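Research > Consumer Health > Working Papers > Section 3

9 min read

3. Storage and Use of Dietary Supplements in the Home

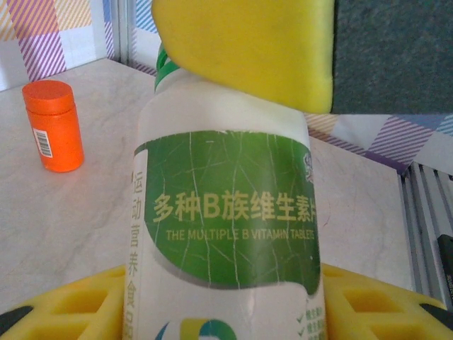
Figure 1. Supplement bottle, white plastic with a green label.

The household survey was carried out in April in two towns, Rendden and Cina, and covered adults who had taken at least one dietary supplement in the previous 6 months. Participants were recruited by letter from the municipal address lists. A total of 500 letters were sent. Those who replied were asked to complete a written form and to keep a short diary of what they took, when they took it, and where in the home the product was kept between uses.

3.1 Place of storage

The kitchen was the most frequent storage place in both towns, followed by the bathroom and the bedroom. Within the kitchen, many respondents named a cabinet close to the stove or the dishwasher. Manufacturers commonly advise a cool, dry place, and few of the cabinets named on the forms would meet that advice at all times of day. Respondents in Rendden were more likely to keep supplements in the bedroom, a difference that may reflect the older housing in that town, where bathrooms are small and often lack shelving.

Several households kept supplements and prescription medicines together. Suominen, in her earlier study of the Eskola district, found the same habit and linked it to the use of a single family medicine box. Our diaries support that reading in part. Where a box was in use, it was usually managed by one adult, who also decided when old products were thrown out.

3.2 Original and secondary containers

Most respondents left tablets and capsules in the container in which they were sold. A smaller group moved them to a weekly pill organizer, and a few used jars or unmarked tins. Moving the product separates it from its label – and with it the dose, the lot number and the expiration date. When these respondents were asked to write down the strength of the product they were taking, many left the line blank or gave the brand name only.

Diary entries from users of weekly organizers were more regular than those from other participants. The form did not ask why an organizer had been chosen, and the present data cannot show whether the organizer produced the regular habit or was bought by people who already had one.

3.3 Expired products

Participants were asked to check the expiration date on every supplement in the home. Expired items were found most often among products bought for a seasonal complaint and then put away. Package size also appeared to matter. Containers holding a supply of 30 days were seldom kept past their date, while larger ones were more often found at the back of a shelf, partly used.

The Flesar pharmacy group, which has branches in both towns, accepts unused medicines for disposal but does not advertise the service for supplements. Only 3 respondents reported returning a supplement to a pharmacy. The remainder used household trash or the drain – the latter mainly for liquids and oils.

We use cookies to remember your reading preferences. Accept | Manage settings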